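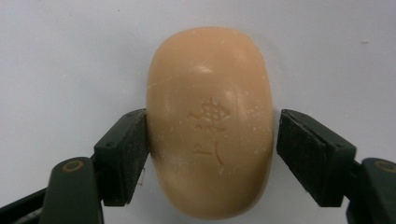
Por que um sabonete em barra dura tão pouco no banheiro de algumas casas e tanto no de outras?

Quase sempre pelo lugar onde ele descansa entre um uso e outro. Uma barra que fica sobre uma superfície lisa, com um fundo de água, amolece por baixo e perde material mesmo quando ninguém a usa. A mesma barra, apoiada em ripas ou pontas, seca pelos dois lados e rende bem mais.

O sabonete em barra nunca saiu de vez das casas, mas passou anos no canto do box, atrás dos frascos. Agora voltou à pia. Os que a gente encontra nas lojas pequenas costumam ser ovais, em tons claros como o pêssego, com um símbolo prensado na frente. O relevo é a primeira coisa que se gasta. Enquanto as linhas ainda aparecem, a barra está no começo da vida.

Na Warnia, loja de artigos de banho que funciona numa rua estreita de Flomunholm, as barras ficam numa estante de madeira ao fundo, sem embalagem. Em maio havia 13 tipos à venda. O balcão recomenda levar duas de uma vez e deixar a segunda guardada numa gaveta arejada, fora da caixa. Algumas semanas de descanso endurecem a massa, e uma barra mais dura gasta mais devagar.

A Hourani, que fabrica sabonetes em moldes ovais, trabalha com o mesmo princípio em escala maior. As peças saem da prensa e passam seis semanas em prateleiras de grade antes de seguir para as lojas. O último lote teve 1.974 unidades. Cada uma leva o emblema da casa num dos lados — o outro fica liso, e é esse que convém deixar virado para baixo na saboneteira.

Riscos finos e pontinhos esbranquiçados na superfície são comuns numa barra que já circulou. Os pontos em geral são resíduo de sabão seco, ou marca de atrito com outra peça. Saem na primeira lavagem. Um risco leve some em poucos dias de uso. Rachaduras fundas são outro assunto: aparecem quando a barra seca depressa demais, perto de uma janela com sol ou de um aquecedor, e juntam sujeira escura na fenda.

Quanto à saboneteira, o preço conta pouco. As de cerâmica com fundo fechado são bonitas e guardam água. As de metal vazado escorrem bem, mas as mais baratas enferrujam nos pontos de solda e mancham o sabonete. A Cotero vende um modelo de madeira com ripas inclinadas, que despeja a água direto na cuba e precisa de uma escovada de vez em quando para não criar limo. Uma esponja vegetal cortada ao meio faz o mesmo serviço, e a espuma que fica nela ainda serve para limpar a pia.

No box, a regra é afastar a barra do jato. Uma prateleira na altura do ombro, do lado oposto ao chuveiro, resolve na maioria dos banheiros. Quem mora com mais gente pode revezar duas barras, uma em uso e outra secando.

Sobra a questão do pedaço final, fino demais para segurar. Dá para colar na barra nova: molham-se as duas faces, aperta-se uma contra a outra e deixa-se secar até o dia seguinte. Se a barra nova for abaulada, o pedaço adere melhor quando ainda guarda alguma curva. Outra saída é juntar as sobras num saquinho de algodão com cordão, que faz espuma e fica pendurado na torneira. A Warnia tem esses saquinhos perto do caixa, em algodão cru, laváveis à máquina.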